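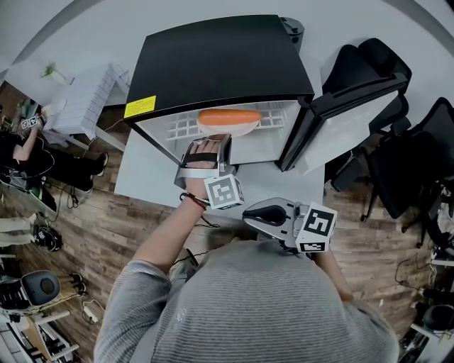

Fig. 1. A small fridge with its door open and a plate on the shelf.

Category: Student Work / History & Archaeology

The Peston Stones: who moved them, and why bother?
Project report by Amândio Calado

My question was simple enough. Eleven stones stand in a crooked line on the hill above Peston, and I wanted to know how they got there. The short answer is that I still don't know, but I can now be wrong in much more detail.

The stones are a coarse grey rock which does not occur on the hill. The nearest outcrop is at Holex, across the valley and on the far side of a river. The largest stone is taller than I am and leans to the west, as if it has heard something over there.

I looked at three explanations. The first is local legend, in which a giant called Grula threw them at a church and missed. The church was built long after the stones went up, so this was either very poor aim or excellent foresight.

The second is that ice carried them. It would have saved everyone a lot of work, but ice does not usually dig sockets and pack them with rubble, and the old excavation notes record packing under most of the line.

The third is people with ropes, sledges and presumably a grudge. To test this, five of us dragged a concrete block weighing 82 kg across the school field on a wooden sledge. We covered 79 metres before the rope snapped. Greased planks helped a good deal. Wet grass helped more, though mainly it helped us fall over. The real stones are far heavier, and my guess is that the largest would need some 100 people on the slope.

As for why, the Kordestani survey argues that the line points to midwinter sunset. I went up in January to check and saw fog. On a map the line misses the sunset by several degrees, and two of the stones were re-erected by a farmer who may have had other priorities.

I think the stones were dragged from Holex by way of the old ford – the slope is gentler there and the banks are low. What they were for is a harder question. A boundary would fit, and so would a burial place, but the soil is acid and no bone has survived to settle it.

Last updated: January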